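Dye room notebook
Thu 1 September

Eucalyptus bath, second run of the Lallden wool

Carrying on from the first run, which came out patchy on the outer loops and much paler in the middle of each skein than anyone wanted. Aileen thinks the ties were too tight. I think the pot was too full. We changed both, so we won't know who was right, but the wool has to be ready for the Wimemard blankets and I wasn't going to spend another week on it.

Wool is the undyed two-ply from Lallden, skeined here on the big niddy-noddy. Dry weight on the kitchen scale 496 g for the lot. Figure-eight ties this time, cotton, loose enough to get two fingers through. The skeins from the first run had three ties each and you can see a pale band at every one of them.

Scour

Soaked overnight in the blue tub with a squirt of the neutral detergent. Water was a bit yellow in the morning and there was a faint sheep smell, less than last time. Second scour in warm water, no stirring, just pushed under with the flat paddle. Rinsed until clear. Someone has put the good paddle away with the mordant ones and it has a rust mark on the end. I've sanded it back and written SCOUR on the handle. Please leave it on the left-hand hook.

Spun out in the old top loader. It still walks if the floor mat isn't under it.

Mordant

Alum only. Went up slowly, held below a simmer, then left in the pot until it had cooled by itself. No cream of tartar. Consolacion asked for a batch without it, as she reckons it pushes the orange towards yellow, and I haven't seen enough of ours side by side to argue.

One sample skein was kept out of the alum altogether. Eucalyptus will bite on wool without it and I want to see how far apart they are after washing. It's tied with red thread. Everything with red thread in this run is unmordanted.

I also did a small jar with iron, 5 g of wool in it, mainly to show Cherry Mae what happens. It went from tan to a greenish charcoal while she was still screwing the lid on the iron bottle. Keep that jar and its spoon away from everything. They live on the bottom shelf behind the bucket.

Leaves

Two lots. The first is from the silver dollar gum behind the hall, picked by Anjana after the wind on the weekend. Mostly round juvenile leaves with some stalk. The second is the bag Ariel brought from the Policarpio place, long adult leaves, species unknown. Ariel says the trunk is smooth and pinkish where the bark has come away and there were gumnuts in clusters of seven, which narrows it down to a good many trees. A couple of the nuts are taped inside the back cover of this book in case somebody knows.

Stripped the leaves from the thick stalk, tore them up by hand, packed each lot in its own mesh bag. The round leaves took up much more room for the same weight. Covered with rainwater from the tank. Tank is getting low, so tap water for rinsing from now on, please, and rainwater for the dye pots only.

Bath notes

Round leaves, large pot. Boiled the leaves hard on their own until the water was the colour of strong tea, then let it drop before the wool went in. After that I brought it back up and held it at 70 for the first part. Hardly any movement. A biscuity beige, and even, at least. Then I put the lid on and let it climb to a proper simmer for 90 minutes and it began to go orange from the bottom up. Turned the skeins over twice.

This is the same as Aileen found in autumn: the reds in this leaf don't come across at the lower heat. I'd written it down then and ignored it. For the next run skip the low hold.

Long leaves, small pot. Smell is sharper, more like cough lollies. The liquor came out thinner and greener and I had no hopes for it. Wool went a soft khaki and stayed there. Adding more leaf made it browner and no deeper. It's a nice colour all the same and Consolacion has already asked if she can have it for the border.

The Trerkar hotplate is cutting out again on the high setting. It clicks off, sits there, and comes back when it feels like it. I shifted the large pot to the gas ring outside and finished it there. Windy, so I stood the sheet of corrugated iron up as a screen. The hotplate needs looking at or throwing out before the December market work starts.

Left both pots to cool overnight with the wool in.

Rinse and first look

Squeezed out, no wringing, hung in the shade for an hour before rinsing. First rinse ran orange from the large pot, second rinse nearly clear. Small pot barely bled at all.

Large pot, alum: a warm rust, even all the way through the skein. No bands at the ties. Slight darker patch on one skein where it was lying on the leaf bag.
Large pot, red thread: close to the alum one, a bit browner. I expected a bigger gap.
Small pot, alum: khaki.
Small pot, red thread: khaki with less green in it. Dull in daylight, better under the lamp.
Iron jar: charcoal. Feels harsher than the others, as iron always does.

I've put a short length of each on card with the pot and mordant written beside it. Half of each card is covered with foil and the cards are taped to the north window. Don't take them down to look. I'll uncover them when the blankets are done.

Temperature log

Done by hand this time, pencil and clock, on the sheet clipped in at the back. Readings are a bit far apart in the middle of the simmer as I was outside holding down the iron sheet. The old Dell that usually takes the probe readings is lying on its side with the panel off and no processor in the socket, so pencil it is until further notice. The earlier logs are on the stick in the drawer with the pH strips, and Anjana has a second copy at home. 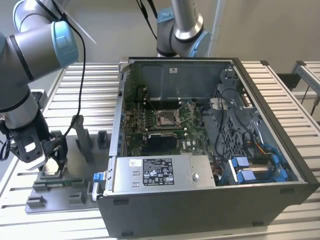 pH

Strips only. Rainwater on its own read near neutral. Both leaf liquors were on the acid side, the long leaf a little more so. I tried a splash of washing soda in a cup of the spent round-leaf liquor and it went darker and redder straight away, but a test strand of wool dropped in it came out no redder than the rest. Might be worth doing at the start of a bath instead of at the end. Fine wool won't enjoy much soda, so use scraps.

The strips in the open tube have gone patchy. Use the sealed ones.

Exhaust baths

Kept both liquors. Large pot is strained into the white lidded bucket and should give at least one more pale batch. I've put a silk scarf blank in it cold to see what happens if it's left for a few days. Small pot went on the lemon tree once it was cold.

Spent leaves are spread out on the old flyscreen behind the shed. Cherry Mae wants to try them in a bundle print once they're damp and no longer dripping.

For Consolacion, re the blankets

There is enough of the rust for the main stripes if the stripe stays at the width on your drawing. If you widen it there isn't, and I can't promise to match it from another picking. The same tree gave a much browner result in winter. If you want a wider stripe, break it up with the undyed and run the khaki at the edges.

The first-run skeins aren't wasted. I overdyed one in the tail end of the large pot and the bands have mostly gone. You can still find them if you look. It would do for weft.

To do

Ariel – ask at Policarpio if we can cut from the pinkish tree again, and get a photo of the whole thing with the bark.
Anjana – more round leaf after the next blow, fallen stuff first. Dry it in paper bags this time. The last lot sweated in plastic and grew fur.
Aileen – wash test on the rust and the khaki, your usual soap, with a white strip stitched to each.
Me – order alum. Almost out, one more scour and mordant in the tin at best. Hotplate. New cotton for ties.
Whoever is in next – lift the silk out of the white bucket, turn it over, put it back, write down the time.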